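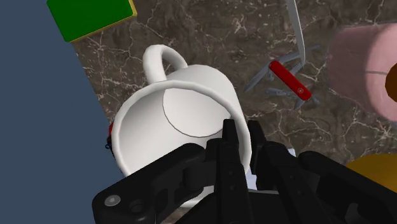 White mug on its side, computer-rendered view

Progress report, second period
Project: Night Roads Gruston, prevention of impaired driving and support after crashes
To: Evelien Aerts, grants officer, Wouters Fund
From: Crescencio Montoya, project lead
December 19, 2018

Dear Ms. Aerts,

With this report I inform you of the work done since our first report, which you received in August. I follow the same order as in that report, so that you can compare the two easily. The financial table is sent separately by Riet Smits.

1. Courses for convicted drivers

The municipal court of Gruston continues to send to us persons who have a first conviction for driving under the influence. In this period 53 persons were sent and 40 have completed the full course. Of the others, most are still in the course and will finish after the winter break. A few moved to another county and their files went back to the court. I am satisfied with this result, but I must also say that the evening group was too big in the first weeks. People who work late shifts could come only to that group. From the next period we will have a second evening group, on the same night, in the smaller room.

The course itself was changed in one point. Before, the legal part came at the beginning, and the participants were tired when we arrived at the practical part, where each person makes a plan for how to get home. Now the practical part comes first. Evelien Boersma, who teaches both parts, finds that the discussion is better this way. We do not yet have numbers to prove it, and I do not want to claim more than I know.

2. Cooperation with the police

We have now a signed agreement with the traffic unit. It took longer than we planned. The first text was returned to us two times by the legal office of the city, mainly for the paragraphs on personal data. In the final text, the officers give the family a card with our telephone number at the place of the crash or at the hospital, and the family decides if they want to call. We do not receive names from the police. I believe this is correct, even if it means that some families will not find us.

The officers asked us for one thing in return, a short training on how to bring bad news to a family. Adelmo Carbone prepared this training and gave it for the first time to the night shift. It lasts 90 minutes. The officers said that the role play was uncomfortable, and also that it should stay in the program.
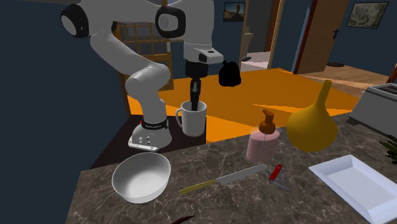 The training will be repeated for the day shift in the new year. The sergeant has asked if the tow truck drivers can join, as they are often at the place of the crash for a long time and speak with the relatives. We have no objection, but the material has to be adapted, and this was not in the original plan. I would like to discuss with you whether the hours of Mr. Carbone for this can be paid from the line "materials and translation", where we have spent less than expected.

3. Support for families

In this period 10 families received support from us. The kind of help is very different from one family to the other. One family needed only an explanation of the dates in court and what happens on each of them. Another one needed somebody to go with them to the insurance company and to the place where the car was stored. For two families we found an interpreter. I do not give more details here, because in a town of our size the families would be recognized.

The waiting time for a first conversation is now shorter than in the first period, but on holidays we still have a gap. A person who calls then hears a recorded message. We have asked Fadilden, the telephone service, for an offer to cover these days.

4. What did not go as planned

The ride-home agreement with the taxi company Jivar has not started. The company wanted a fixed payment for every night, also for nights without rides, and this we cannot accept with the present budget. We proposed a payment per ride with a monthly minimum. The last answer we have from them is that the owner is studying it. If there is no agreement by the end of the winter, I will propose to you to use this money for the second evening group.

The campaign with posters in bars was printed with an old telephone number on a part of the posters. The printer has replaced them without cost. The wrong ones were taken down, except in one bar on the county road, which is closed for the season. We will go there when it opens again.

5. Next period

The second evening group starts after the break. The training for the day shift must be scheduled with the sergeant. We will also send a short list of questions to the participants who finished the course, and I will send you a draft of it first, as you requested.

I remain at your disposal for questions. For the financial part, please write directly to Ms. Smits, with a copy to me.

With kind regards,
Crescencio Montoya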